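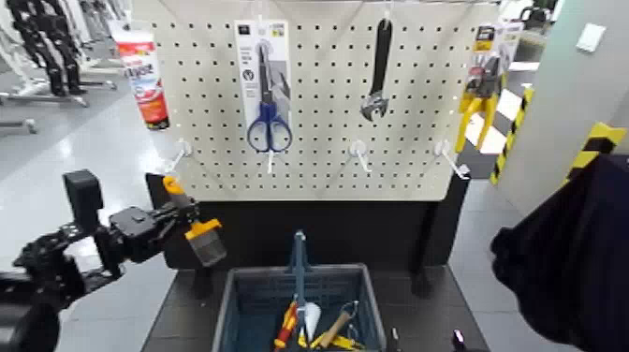
Kazimiera Lis asks whether a pegboard can be fixed straight to plasterboard.

It can, provided the screws go into the studs and spacers hold the board off the wall. Hooks need a gap behind the board to seat properly. Wodden supplies spacers with every full-size panel. Plasterboard plugs alone are not suitable for boards that carry tools.

Which hooks fit?
Hooks are sold by wire thickness. A thin hook in a large hole will tip forward and come out with the tool. Measure the hole before ordering. Hooks from the older Stito range fit Wodden panels only with the adaptor clip.

How far apart should the fixings be?
Follow the stud spacing. Use a fixing at each corner and at every stud the panel crosses. Do not overtighten, as the face will dish around the screw.

What is the delivery charge?
Orders over £140 are sent free. Below that, the charge is shown at the basket.
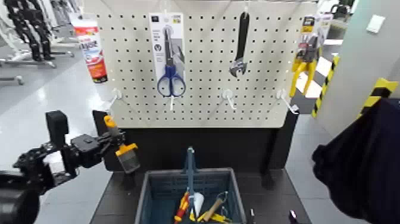
Dariusz Sobczak wrote in to say that his hooks lift out each time he takes a tool down, and asked if glue would help.

Glue is not advised, as the hook cannot then be moved. Use the locking clips, part 593, sold in packs of eight. One clip goes over the base of each hook and pushes into the hole beneath.

Can panels be cut?
Yes. Cut between rows of holes with a fine-toothed saw, face up, and seal the cut edge before fitting.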